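Grurnham Adds Wipe-Clean Tablecloths and Stacking Tableware to Its Rental Inventory

BORNVILLE — Grurnham, a supplier of furnishings to short-term rental and assisted-living operators, has extended its dining inventory to include printed wipe-clean tablecloths and a basic set of stacking bowls and plates. The items are available to contract customers from January and will be listed under the Table section of the company's order sheet.

The new line follows a trial in 68 furnished apartments managed by Rarnard, a property operator based in Bornville. Each apartment received one tablecloth, cut to the dimensions of the existing dining table, and tableware for four people. The trial ran for 15 weeks. Cleaning staff recorded the condition of the cloth at each changeover and noted any item that had been replaced.

"Operators asked for a surface that can be wiped in place and put back into service the same day," said Kianoush Soltani, product manager at Grurnham. "Fabric cloths have to be removed, washed, dried and pressed. On a three-hour changeover, that work falls outside the schedule."

Four print designs are offered at launch. Patterned stock was chosen over plain colors at the request of Rarnard, whose housekeeping team reported that light creases from folding were less noticeable on a busy print. Designs range from small florals to a checkerboard with gift box, rose and starfish motifs. All four are supplied with a gloss finish. 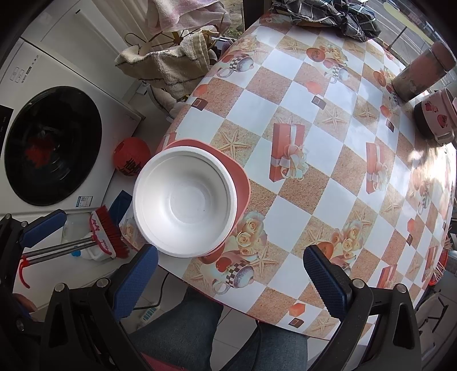

Checkerboard tablecloth with gift box and starfish print, shown with a white wide-rimmed bowl on a coral-pink base piece.

The bowls are specified with a wide rim to allow a secure grip when carried, and a smooth interior with no relief pattern. They may be ordered in white only. Plates and trays are supplied in a limited range of colors, including coral pink, and have rounded corners. A bowl can be set on a plate for table service or stored separately in a standard wall cabinet.

Tablecloths are shipped rolled on a core. Grurnham recommends that customers unroll each cloth on a flat surface and leave it overnight before trimming. Daily care consists of wiping with a damp cloth and mild detergent. Abrasive pads and solvent-based cleaners should not be used on the printed face. Hot cookware should be placed on a trivet.

"We measured every table before ordering, and I would advise other operators to do the same," said Dymphna Ó Riain, housekeeping supervisor at Rarnard. "Our tables came from several suppliers and the sizes were not consistent. The overhang has to be short enough that it does not catch on the chairs."

Replacement tablecloths can be ordered singly. Tableware is sold in sets of four, with individual bowls available to existing account holders. Orders placed before 3 p.m. are processed the same working day.

Sample swatches of all four prints can be requested through the Grurnham trade desk in Bornville.

Press contact: Brendan Egan, Grurnham
Trade accounts: Finbarr Foley, Grurnham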